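Category: Textiles and Household Studies | Open access
Reading time: 5 min

3. Folding practice and the state of the garment

3.1 The garment before the fold

In the literature on household work, folding is usually treated as one single act. We found it more useful to treat it as a chain of small decisions, and the first of them concerns how flat the cloth must be before a fold can begin. In the Jilovgate survey, which collected 1,127 written answers on laundry habits, many respondents wrote that they smooth a shirt with the palm before they fold it. A smaller group folds directly from the pile and corrects the shape at the end.

Knitted garments make this question more difficult than woven ones. A knit stretches when it is pulled by one corner, so the straight edges that guide a fold may be lost. For this reason we describe the garment by its outline (straight or wavy edges, squared or open ends) and by the places where one layer lies on another. Figure 3 gives both states that we discuss, the spread garment in (a) and the lifted one in (b). In (a) the near edge is fairly straight, the far edge is a little wavy, and the creases are gathered at the end where the fabric is folded over.
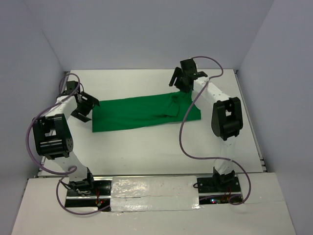
Does a shirt need to be perfectly flat before it is folded?

A small waviness along one edge does little harm, and most of it disappears under the next layer. Creases that lie across the line of the fold are more serious, and these should be smoothed first.

3.2 The collar as a reference point

When a t-shirt is crumpled, its hems are hard to tell apart. The collar is easier. It is ribbed, it is narrower than the other openings, and it often carries a label on the inner side. In our interviews at Chisholm, 20 participants were asked how they find the top of a shirt in a mixed basket. The most common answers named the neckline and the label, sometimes both in the same sentence. Some participants added that the label also tells them the back from the front.

In Figure 3(b) the collar folds over on itself near the highest point of the shirt, and the white label can be seen just inside it. The printing on the label cannot be read, but for orientation its position is enough.

Figure 3. A green garment on a white surface: (a) spread out; (b) crumpled and partly lifted, with the care label visible.
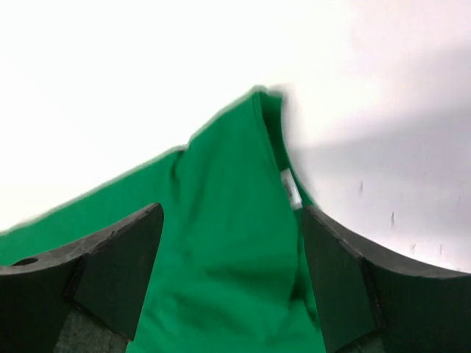 3.3 Limits of the description

Our terms were developed for short-sleeved knitted tops and have not been tested on shirts with buttons.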